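Stunley Textile Reuse Workshop
Progress report to the Zirkthorpe Community Fund
3 September 2026

Period covered

This report covers the work done since the grant was released in June. It deals with the fabric store, the sorting of donated cloth and the first sewing sessions. The accounts are sent separately on the Fund's own form.

Summary

The sorting room is in use and the backlog of donated fabric has been brought down to a level we can manage. Sewing sessions have started, a fortnight later than planned. Spending is within budget, apart from shelving, which cost more than we had allowed. We are not asking for any change to the grant.

Fabric received

Most of the fabric still comes from house clearances and from people giving up dressmaking. We also had one large delivery from Kontogiannis, the curtain makers on the Zasteck estate, who closed their sample room and offered us what was left in it. Altogether we have taken in almost 1000 pieces, from full lengths down to offcuts just big enough for a patchwork square.

The Kontogiannis delivery was mainly plain furnishing cloth in good condition. A few rolls had faded along the folds and were cut down for linings. The house clearance bags were more mixed. We found dress fabric, old bedding, unfinished garments and a good deal of net curtain, which we have little use for and have passed on.

Sorting

We first planned to sort by colour, as it looks tidy on the shelves and people like choosing that way. After a short trial we changed to sorting by type of cloth. Someone making a bag needs to know what will go through the machine and what will stand up to wear, and two reds side by side can behave quite differently. Colour is now only used within each type.

Velvet, satin and printed fabrics have taken the most time. Velvet marks if it is stacked under weight, so it is now rolled or laid on top. Satin slides off any pile and has to be folded around card. Prints are checked for size, and anything large enough for a child's garment is put aside for the dressmaking group. The picture has a reddish-brown velvet, a glossy white satin and a pink print with white daisies together.

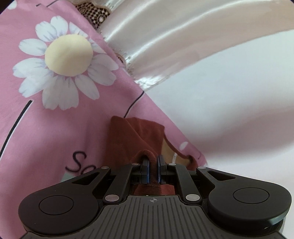 Storage

The shelving is up along the long wall of the room. We bought 13 units in place of the ten in our application, as the furnishing cloth needed deeper shelves than we had measured for. The extra cost was met from the money set aside for labels, and we have used plain luggage tags instead.

Damp was a worry in the application. The outside wall has been treated and the landlord has cleared the gutter. We have left a gap behind the shelves and will look at it again once the heating is on.

Sewing sessions

Two sessions are now held each week, one for beginners and one for people who can already use a machine. Beginners start with a drawstring bag and move on to a cushion cover. The second group has been making curtains for the hall kitchen. Both are full, and we keep a short waiting list.

Two of the older machines are out of use and waiting for parts. This has meant some sharing in the beginners' session.

Next steps

Finish sorting the remaining clearance bags.
Get the older machines repaired or replaced.
Hold an open afternoon for people to buy fabric by weight.
Send the Fund a final report with the full accounts.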